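Preparing Clothing for the Surkilstead Reuse Collection

Residents may hand in clean clothing at the Stondham depot every Wednesday. Items that are sorted and checked at home can be passed on much sooner. Please follow the steps below before you travel.

Step 1. Wash and dry everything
Wash each item according to its care label and dry it fully. Damp clothing cannot be accepted, as it may spoil the rest of a bag.

Step 2. Check each item
Lay the item on a bed or table in good light. Look at the seams, cuffs, collar and pockets. Fasten all zips and buttons. Small holes along a seam are acceptable; torn or heavily stained fabric should go in the textile recycling bank.
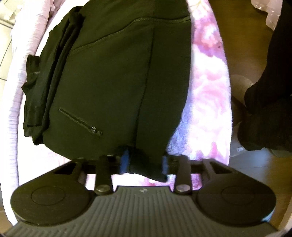 A dark olive-green garment spread out on a patterned blanket, with its seams in view.

Step 3. Fold and bag
Fold items flat and place them in a clear sack. Sacks must weigh no more than 200 ounces. Shoes should be tied in pairs and bagged separately.

Step 4. Label the sack
Write "adult", "child" or "mixed" on the label provided. Labels are supplied in rolls of 50 and may be requested at the Welex counter in the library.

Step 5. Hand in
Use the side entrance on Spanos Road. Staff will weigh the sack and issue a receipt. Please keep the receipt if you wish to ask about your donation later.

Bedding, curtains and school uniform are collected under separate arrangements. For details, ask for leaflet 349 at the depot.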